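Advice > Bedroom > Making the bed
Search this site Go
Filed under: Bedding basics

How to put pillows on a bed that stands in a corner

A bed with a wall along one side is awkward to make up, as you can only reach it properly from the open edges. Start with the fitted sheet. Hook the two corners on the wall side first, then pull it across and finish the near ones. Smooth it with a flat hand.

Next, the pillows. Take each one by both sides, lift it over the mattress and put it down flat. Dragging it pulls the sheet out of place. 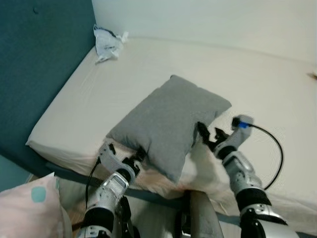 Florasach, 30th March

A grey pillow goes well with a cream sheet and a dark teal headboard, and it hides marks better than white. Turn it until the long side is parallel with the headboard, then push it back until it touches. Press the middle down once and pull the corners out.

Clear the mattress before the duvet goes on. Plastic bags are easily left up by the headboard and end up under the covers.

If you use pillowcases, put the open ends towards the wall. Wash them at the temperature on the label, and air the pillows for two hours when you change the sheet.

Welington Peixoto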